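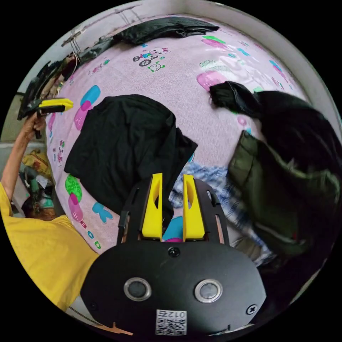 Yellow gripper fingers over a patterned bedspread

Print room fees: what are we getting?

Members of the Flerkbridge print studio will have had the letter by now. From November the Rana building will run its etching and lithography evenings as a "certificated pathway", taught over two terms, with a show at the end. The old drop-in evenings go. The fee goes up.

I have read the letter twice and I still can't tell who asked for this. The drop-in evenings were full every week I went last winter, and the people there wanted acid, ink and a press that works. A certificate from Warero, the company brought in to write the course, won't get anyone into art school. I rang to ask which colleges accept it and was told a list was being prepared. That was before Christmas.

Then there is the press itself. The big Corkano went in when the building opened in 1965 and the bed has needed regrinding for as long as I have been a member. The letter gives a whole paragraph to "learning outcomes" and one line to equipment, saying it will be "kept under review". Anyone who has tried to pull an even print from the left-hand side of that bed will know what to think.

Arben Radonjić, who will teach the first group, is a fine printmaker and I have no quarrel with him. He told me he would have eight students at a time, which sounds right for the room. He also said he hadn't been shown the final timetable – so the letter knows more than the tutor does.

There may be a good case for a taught course. Beginners do get lost on open evenings, and some of us are poor at stopping to help. But a course could sit beside the drop-in nights, and I would like to see the sums that say it can't.

Comments on the plan go to the studio office, on paper or by email. Ask for a reply in writing. If you have prints drying in the racks from last term, please collect them, as the top 2 shelves are being cleared whatever happens.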